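Suporte » Mobiliário técnico » Hornix » Manual de instalação e conservação

Início | Produtos | Manuais | Peças | Contacto

Última atualização: sábado, 4 de fevereiro de 2023

4. Tratamento e manutenção do tampo de madeira

Esta secção aplica-se aos tampos de madeira maciça da série Hornix, fornecidos sem acabamento. Para tampos lacados, consultar a secção 5. A montagem da estrutura (secção 3) deve estar concluída antes da aplicação do óleo.

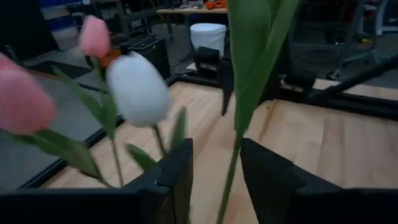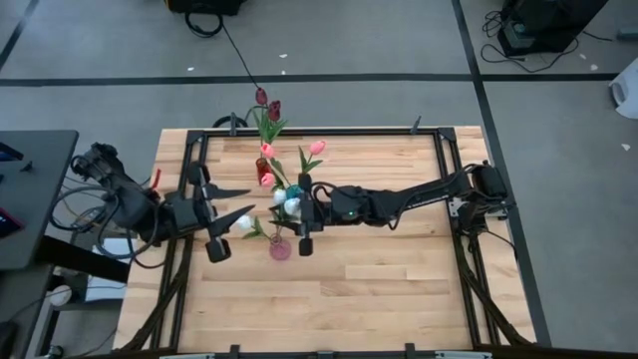

Fig. 4-1 e 4-2. Tampo de madeira clara: pormenor e vista geral.

4.1 Preparação

1. Retirar do tampo todos os objetos, cabos e acessórios amovíveis.
2. Aspirar a superfície e as juntas entre tábuas. Não utilizar ar comprimido.
3. Lixar no sentido do veio com lixa de grão 268 (referência interna Drorulix). Exercer pressão uniforme.
4. Remover o pó com um pano de microfibra ligeiramente humedecido.
5. Deixar secar durante 2 horas, com a divisão ventilada.

NOTA: A variação de tonalidade entre tábuas é própria da madeira e não constitui defeito. O óleo acentua as diferenças de cor.

4.2 Aplicação do óleo

1. Agitar a embalagem de óleo Drorulix durante um minuto.
2. Verter 40 ml por metro quadrado e espalhar com boneca de algodão.
3. Aguardar 15 minutos. Retirar o excesso com pano seco que não largue pelo.
4. Repetir os passos 2 e 3 até perfazer três demãos, com intervalo mínimo de 12 horas.
5. Aplicar uma demão na face inferior e nos topos. A omissão deste passo pode provocar empeno.

CUIDADO: Os panos embebidos em óleo podem inflamar-se espontaneamente. Estendê-los ao ar livre até secarem ou mergulhá-los em água num recipiente metálico com tampa.

4.3 Utilização e limpeza

- Não colocar vasos diretamente sobre a madeira. Utilizar prato impermeável com pés.
- Limpar de imediato seiva, pólen e água de jarras. O pólen de lírio mancha a madeira oleada de forma permanente.
- Em pavimento de betão, verificar o nivelamento dos pés todos os anos, em março, e corrigir conforme 3.6.
- Não utilizar produtos com amoníaco, lixívia ou silicone.

4.4 Reparação de manchas

1. Delimitar a zona afetada com fita de papel, seguindo as juntas.
2. Lixar conforme 4.1, passo 3, até a mancha desaparecer.
3. Retirar a fita e esbater a transição à mão.
4. Aplicar duas demãos de óleo apenas na zona lixada.

NOTA: Se a mancha persistir após a segunda tentativa, contactar a oficina de Villanueva e indicar o número de série gravado na face inferior. Os tampos do lote Tristhorpe exigem óleo de base neutra, fornecido a pedido.

Revisão técnica: Saqib Pirzada. Aprovação: Shoaib Minhas.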